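Cell working group, minutes, November. Started 9.20, Omville room. Apologies from the Nowicki end, line was down.

**1. Last minutes**
Accepted. Typo in the speed table fixed.

**2. Handling rule, draft 3**
- Foltemia want one rule for all soft plastic items. Iltora side against, rims behave differently to flat stuff. Left as two clauses.
- Grip check every 240 cycles, log it in the cell book. Was 2,000, far too long.
- Finger pads: swap at first visible wear, dont wait for the service.
- Nobody reaches over the cloth with the arm enabled. Agreed, no discussion.

**3. Cables and floor**
Clause 13 to say cables tied back from the walkway before power on. Currently says "where practical". Strike that.

**4. Item layout** 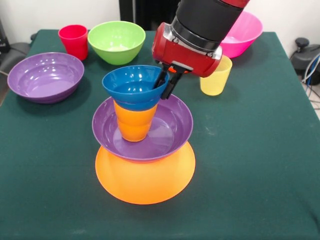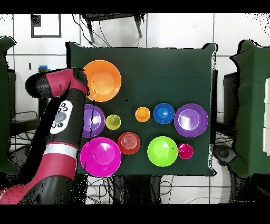 Clause 20 still doesn't say what counts as a valid start layout, and two sites are reading it two ways. Omville reset to spread out, Foltemia allow nesting. Agreed both are OK if the layout is written down before the run. Stacks need thier own line: where a bowl sits on a cup, like the blue one on the orange cup, the arm takes the top piece by the rim first, and nothing underneath gets touched till it's clear. Colour names to be standardised too, purple comes up twice on the same table so the sheet needs left/right or a number. Iltora to redraft, circulate before next meeting.

Closed 10.35.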